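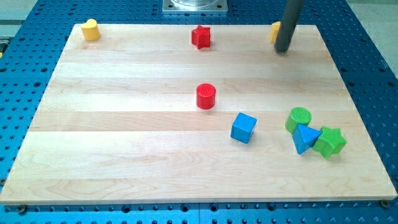

Maple board as a play surface for shape blocks – finish it or leave it bare?

Yogesh Solanki
I have a big rectangular board made up of long maple strips, all slightly different blonds, with small knots and some swirly grain. The edge is thick and square. Bright colored shape blocks get slid around on it most of the day. A guy at the Pustero store told me I "have to" put three coats of their hard wax on it or it will be ruined by August. The can costs more than the blocks did. Is there any truth to this, or was he just selling me a can? Also worried about color from the blocks rubbing off on wood this pale.

Thulani Sithole
He was selling you a can. Maple is hard stuff and plastic blocks don't weigh anything. I have had a bare maple top in my back room for years and the worst thing on it is a coffee ring, my own fault.

Color rubbing off is a fair worry, but wax won't necessarily save you. Wipe one block of each color hard with a damp white cloth. If the cloth stays clean, I'd stop thinking about it. If it doesn't, I'd be looking at the blocks and not at the board.

What I would do is sand it with 121 grit and leave it.

vanwyk_dad
There is no 121 grit, you mean 120. And I'd go finer than that if things are going to slide on it. I finish at 180 and then give it a light rub by hand, always along the strips.

I don't buy "leave it bare" either. Bare maple goes gray where hands touch it. One thin coat of any plain clear finish, let it cure as long as the label says, done. Three coats of wax under sliding blocks sounds like a smeary mess to me, though I haven't tried that brand.

Do both faces, whatever you pick. A wide glued-up board finished on one side only can cup on you, and bolting down the corners is no cure for that.

dakia2
just use olive oil, works on my cutting board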